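Skiltell Historical Arms Study Group
Minutes of the spring planning meeting, March 5, 2023
Held in the upstairs room of the Plurano Library

Opening

The chair opened the meeting shortly after the library closed to the public. The agenda was accepted with one change: the shield trial was moved ahead of the budget, as the budget depends on it. Minutes of the previous meeting were approved with a correction to the spelling of "umbo" in the section on shield bosses.

Shield trial

The shield lead reported on the rawhide-faced shields. The group now has 9 finished boards, all of lime planks glued edge to edge. Five have rawhide on the front only and the rest have it on both sides. The single-faced boards have all cupped toward the hide as it dried. One cupped badly enough that the center grip no longer sits flat and will have to be refitted.

There was a long discussion about whether the cupping should be corrected. Some members felt that a slightly dished board is closer to several of the surviving finds and should be left alone. Others said a board that warps by accident tells us little about boards that were shaped on purpose. It was agreed to leave the boards as they are and to measure the depth of the dish before any cutting or striking takes place. The measurements go in the shield log, with the board number and the hide thickness at the rim.

The trial itself will be held in April at the outdoor range. Blunt and sharp spears will be thrown from the marked line, and axes used at arm's length against a board hung from a rope. A member asked that at least one board be held by a padded stand with some give in it, as a hung board swings away from the blow and a fixed one does not move at all. The shield lead will build a stand with a sprung arm if the lumber can be had cheaply.

No person will hold a shield during the sharp tests. This was already the rule and was repeated for the record.

Rim stitching

The edges were stitched with linen thread on the first boards and rawhide lace on the later ones. The thread has already started to fray at the lower edge of board 5 from being set down on concrete. Members are asked to lay the boards flat on cardboard or hang them from the grip. It was suggested that all the boards be restitched with lace so that the rims match. This was voted down, as a comparison of the two is part of the point.

Glue

The casein glue held on every board. The hide glue joints opened on one test piece that was left in a damp shed over the winter. The shed has a leak on the north side and the test piece was under it, so the result will be noted but not used.

Purchases and budget

Two quotes were received for rawhide. Draketti offers half hides, already dehaired, at a lower price but with a long wait. Šimko can send whole hides right away but charges for freight. The group has $400 set aside for materials this season. The hides from Draketti would come to $86 each with tax. It was agreed to order two from Draketti and to hold the balance until after the trial. The purchasing member will ask Draketti whether hides of even thickness can be picked out – the last batch ran thin toward the belly and those parts were wasted.

Spearheads were put off to the next meeting. The present set can be reground.

Library display

The library has offered the glass case by the stairs. The case is shallow and will take one shield stood upright, plus a few smaller items. It was agreed to show a double-faced board, a sample of unglued planks, and a strip of rawhide before and after soaking. Labels need to be short. A draft will be passed around by email and anyone who wants changes should send wording, as comments such as "too long" did not help last time.

Other business

The key to the range gate is sticking. A member will bring graphite.

A request for a talk on shield painting was received from a local school. The group does not have anyone ready to give it. The reply will offer a visit with the plain boards instead.

The meeting closed after a short discussion of parking. 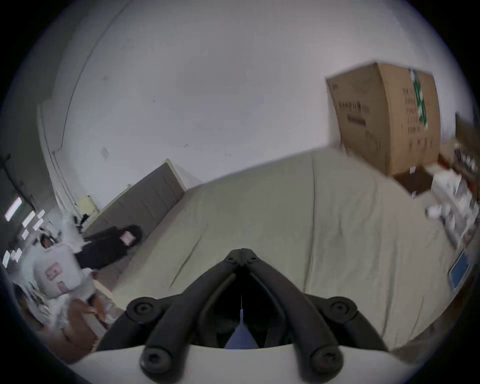
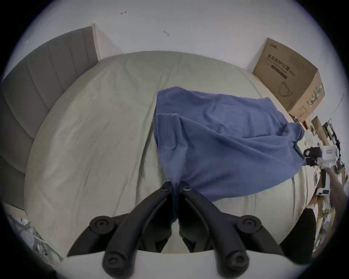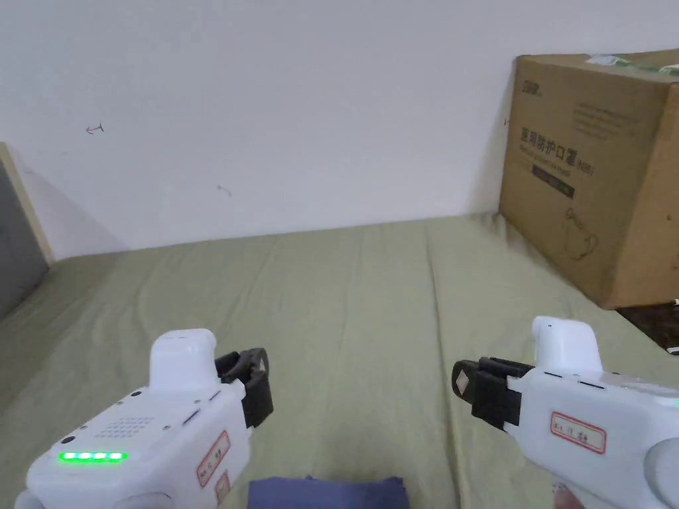
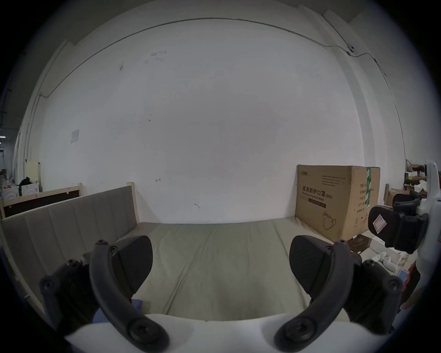
Marian Oakeshaw
Recording Secretary, Skiltell Historical Arms Study Group

Action items

Shield lead: measure the dish on all boards and enter it in the log. Price lumber for the sprung stand.
Purchasing member: order two half hides from Draketti. Thank Šimko for the quote.
Display group: send out draft labels.
Recording secretary: reply to the school.

Corrections to these minutes should reach the recording secretary before the trial. The next meeting will be set once the range confirms its April hours.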